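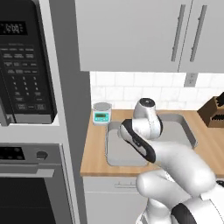 Figure 4-1. Simulated kitchen layout with the arm reaching over the sink, gripper pointing down toward the basin.

4. Setting up the sink station and the work shift

This section is for shift leads and kitchen staff at sites where the Dristine arm takes over part of the cleanup work. Complete Section 3 (mounting and power) before you start. Allow 15 minutes for the steps in 4.2 the first time you do them.

4.1 What changes for kitchen staff

The arm moves items between the sink and the drying area. It does not scrub, sort food waste or put anything away in the wall cabinets. Those jobs stay with staff, and so does every job that involves a blade.

At sites that ran the old cleanup schedule, one person stood at the sink for most of the closing shift. With the arm running, that person is the station attendant. The attendant scrapes and sorts items, loads the basin, checks what comes out and answers stops. Expect less standing and lifting, and more watching and short interruptions. Staff at the Okafor kitchen in Stevthorpe asked to rotate the attendant job halfway through the shift, and we now recommend this for all sites.

Note: The attendant must have completed the operator training in Section 2. Do not give the job to whoever happens to be free.

4.2 Preparing the station

1. Press PAUSE on the wall panel. Wait for the amber light before you reach into the work area.

2. Clear the counter on both sides of the sink. Fixed items that appear in your layout file, such as a scale or a knife block, may stay if they are in their saved positions.

3. Compare the real counter with the simulated layout on the tablet. In the layout in Figure 4-1, the scale is at the back left corner next to the sink and the knife block is at the far right. If your kitchen is set up differently, open EDIT LAYOUT and move the items on the screen until they match.

4. Check that the upper cabinet doors are closed. The arm treats these doors as closed at all times. It will not look for an open one.

5. Close the oven and microwave doors if your station has a cabinet column next to the counter.

6. Empty the basin. Remove the strainer and any rack that is not in the layout file.

7. Stand outside the floor marking and press HOME. The arm moves to its start position at slow speed.

8. Press TEST REACH. The gripper lowers toward the basin and stops above it without picking anything up. Watch the whole movement.

9. If the arm clears the rim of the sink and everything on the counter, press ACCEPT. If it does not, press PAUSE and return to step 3.

CAUTION: Never steady the arm or push it aside by hand while the green light is on. If it is in your way, press PAUSE first.

CAUTION: Knives must be washed by hand and returned to the block before RUN is pressed. A knife left in the basin will be picked up like any other utensil.

4.3 Starting a shift

1. Agree on who is the attendant and enter that person's initials on the tablet.

2. Set the speed. New sites are limited to 81 percent until the first service visit. Sites that have passed the visit may choose up to 100 percent.

3. Load the basin in a single layer, large items at the back.

4. Step outside the floor marking and press RUN.

5. Check the first few items that reach the drying area. If any are still dirty, pause the arm and return them to the scraping station.

Note: The arm does not judge whether a plate is clean. The attendant decides that, and the attendant may stop the arm at any time without asking the shift lead.

4.4 When the arm stops

Most stops are caused by an item the gripper could not hold. Press PAUSE, take the item out by hand, then press RESUME.

Code 944 means that something on the counter is not where the layout file says it should be. Repeat steps 1 to 9 in 4.2. Do not clear the code and carry on.

If the arm stops with no code on the panel – or stops in the same spot again after you resume – switch it off at the isolator and call Liseck service. Finish the shift by hand. Keep the hand-wash supplies stocked for this reason, even at sites where the arm runs every night.

4.5 Breaks, handover and records

The arm may not run without an attendant in the room. Schedule breaks so that a second trained person covers, or pause the arm for the length of the break.

At handover, the outgoing attendant tells the next one about any stops, any item the gripper keeps dropping, and anything that was moved on the counter. The tablet log records stops only. It does not record how many items a person has loaded, and it should not be used to compare one employee with another.

Changes to the layout file made during a shift are kept until someone presses REVERT. Shift leads should review them in April and again at the yearly service.

Go on to Section 5 for cleaning the gripper and the arm covers.

© Liseck. Dristine Operator Manual, Section 4 | Contact Liseck service | Back to top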